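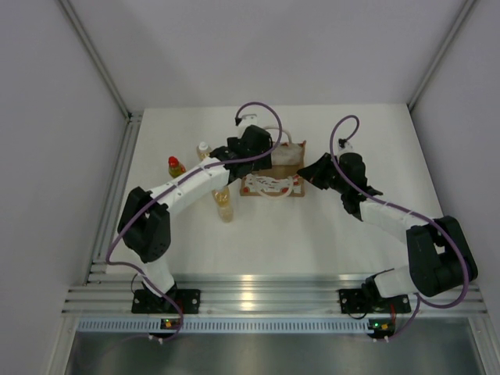
Progress report for March - two-arm packing software

Hi all, this is the monthly write-up from the Amaral software side, covering control, perception, planning and the tooling we use to keep track of it all. I'll try to keep it shorter than the last one (I heard the comments!). Budget sheet goes separately as usual.

The big news first: the new planner is in. Since the start of the project we'd been planning each arm on its own and then checking the two paths against each other, and that was fine until both arms wanted the middle of the table at the same time. Then one of them would stop, wait, replan, and sometimes wait some more. The new one, which we call Trisano, plans both arms together over a short window and hands out the shared space in the middle as it goes. It's slower per call and I was worried about that, but because it gets called far less often the whole cycle feels smoother. The long stalls we complained about in the last report have mostly gone away. I still see a short one when both arms come in over a container from opposite sides, and that's on the list for April.

One side effect I didn't see coming - the cable keep-out zones had to be redone. The old planner was so timid near the elbows that we never noticed the zones were drawn too small. I've rebuilt them as a chain of simple shapes that move with the arm, and the check runs in the same loop as everything else. We also slowed the last part of each approach, so please don't be alarmed if the arms look lazy right before a grasp. That's on purpose for now.

Perception is where most of my own time went. You'll remember we chose bottles and soft bags because they're hard: clear plastic, shiny labels, liquids, and fabric that never has the same shape twice. The opaque and brightly colored stuff was fine from day one. Clear bottles lying down are still our worst case. The segmentation model tends to find the cap and the label and then guess at the body between them, and if the label faces the table it guesses badly.

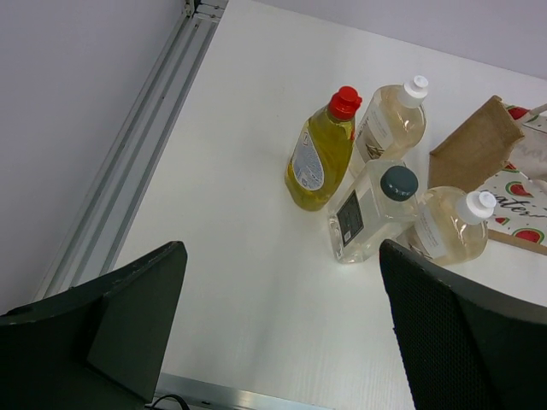

What helped most was giving the wrist views a bigger say. Before, the overhead estimate was treated as the truth and the wrist cameras only nudged it at the end. Now the wrist view can overrule it once the gripper is close enough, as long as two frames in a row agree. It's a small change in code and a big one in behavior. The downside is that the estimate can jump, and the controller doesn't love that, so there's a smoothing step in between that I'm still tuning by hand.

I also relabeled a good part of our training images. The set stands at 3000 frames now, all from our own table, and I went back through the older ones to fix masks where somebody (me, mostly) had drawn a bottle and its shadow as one thing. Boring work, but the model stopped reaching for shadows after that, so I'm calling it time well spent.
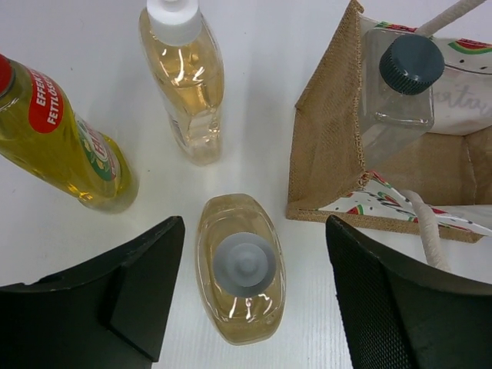

Wrist view with an upright bottle between the fingers. Another bottle is in the jute bag on the right.

Bags deserve their own paragraph. Our first version fitted a box to the bag and aimed for the top of the box, and you can guess how well that went with a bag that flops over. The current version looks for the opening itself and fits a rough outline to the rim, then picks a spot inside that outline with enough clearance for the fingers. Handles are the annoying bit. Thin rope is easy to miss in the depth data, and when the planner doesn't know it's there it will happily go straight through it. For now I've added a separate handle detector that only runs near a bag, and anything it finds gets treated as a solid obstacle. That's too cautious, and it sometimes blocks a perfectly good approach, but I'd take that over a snagged handle while we're still learning.

On control there's less to tell. The grip force limits are now set per object type instead of one number for everything, and they live in a plain text file so anyone can change them without rebuilding. Soft bottles get a gentler close. I'd like to have the slip check working too, but it gives false alarms on the textured pad and I've switched it off until I understand why.

Tooling: the Briteck log viewer is finally something I'd show to another person. You can load a run, scrub through it with both wrist views side by side, and see what the planner believed at each moment. It opens a run in 3 seconds on my laptop; the old script took 40. I find bugs in it over morning coffee that used to eat a whole afternoon. The Rosora team asked for an export button so they can pull clips for their own reports, and that's in too.

What's late: the automatic regression suite. I had promised it for this month and it isn't done. The replay part works, but comparing two runs in a fair way is harder than I figured, and I kept getting pulled back to the clear bottles. I've moved it to the top of the list for next month and pushed the second gripper driver back to make room.

Two things I need from you. First, a yes or no on the extra compute for retraining, so I can plan April around it. Second, please tell me if packing into trays should count the same as packing into bags when we score the final demo. The planner has to weigh one against the other and right now it's using my guess.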